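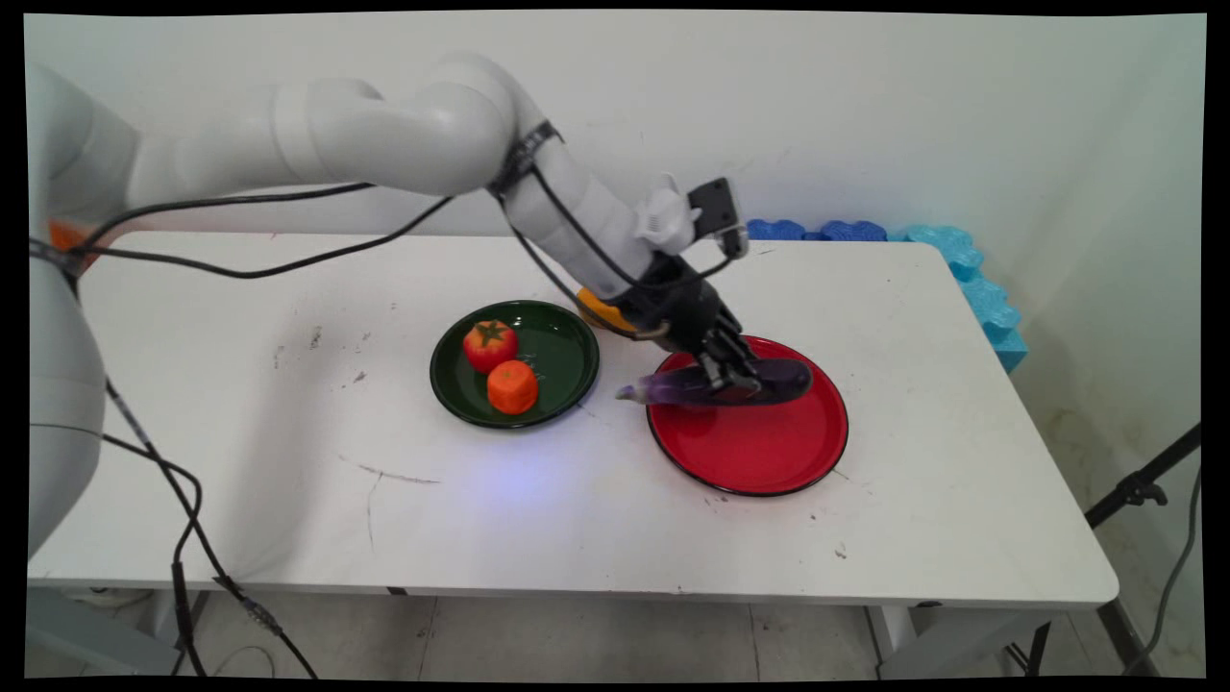
Aubergine on the red plate, tomato and carrot on the green one.

Sorting vegetables before you cook

Most of the mess in a small kitchen comes from having everything out at once on the same board. Two large plates in different colours will sort out a good part of it. One plate is for whatever you are dealing with next and the other is for things that can wait. We use red for next and green for waiting, but any pair will do as long as you stick to it.

Big round dinner plates work better than bowls. You can see what is on them, and a tomato doesn't end up under a potato. An aubergine will usually hang over the side of a plate. Lay it across the middle and it will stay put.

Aubergines

Choose one that feels heavy and has tight, shiny skin. If you press it with a thumb the dent should come back out. Keep it whole until you need it, as the cut flesh goes brown within minutes. A cool cupboard is fine for a day or two. After that, put it in the salad drawer, away from the cold back wall of the fridge.

Salting is optional with modern varieties. We still do it for frying, as the slices take up less oil. For 500 g of sliced aubergine use a level teaspoon of fine salt, leave it in a colander for half an hour, then rinse and pat dry with a clean tea towel.

Tomatoes

Leave the green top on until you wash them. Stand them stalk side down if the top has already come off. Keep them out of the fridge until they are fully ripe, then eat them or chill them. Take chilled ones out an hour before the meal.

Tomatoes and carrots can share a plate while you get ready, but don't store them together. Ripe tomatoes give off a gas that turns carrots bitter.

Carrots

Cut off the leaves as soon as you get home or the roots will go soft. Short lengths with flat ends are easier to handle than a whole carrot, and you can stand them on end to halve them. Cut pieces keep for some 5 days in a lidded tub of cold water in the fridge. Change the water every other day.

Looking after a white worktop or table

White surfaces show every scuff. Grey marks from pan bases and crockery are often metal or glaze rubbed off on to the surface, and they will usually lift with a paste of bicarbonate of soda and water. Rub gently with a damp cloth, wipe, and dry. Try a corner first. Dark specks may need soaking under a wet cloth for ten minutes. Thin scratches won't come out this way and are best left alone, or you will end up with a dull patch next to them.

Don't drag plates. The unglazed ring on the bottom of many plates is rough enough to mark a laminate top. We ran a fingertip round ours, found one bad one, and smoothed it with fine wet-and-dry paper. Felt pads are no good here as they come off in the wash.

Plates we have tried

The Telier ones are light and stack well, but the glaze chips. Guler plates are heavier and ours have been through the dishwasher at 65 degrees since June without fading. Koutsoukos does a wide rim that is handy for peelings and a nuisance in a narrow cupboard. If you want a tray underneath, the Gudwood one takes 2 dinner plates side by side, just.

Washing up

Wipe each plate between vegetables if there is soil on it. Rinse off tomato juice before it dries. Plates used for raw meat go straight in the sink and do not come back to the table until they have been washed in hot soapy water.

Next page: onions, garlic and where to keep them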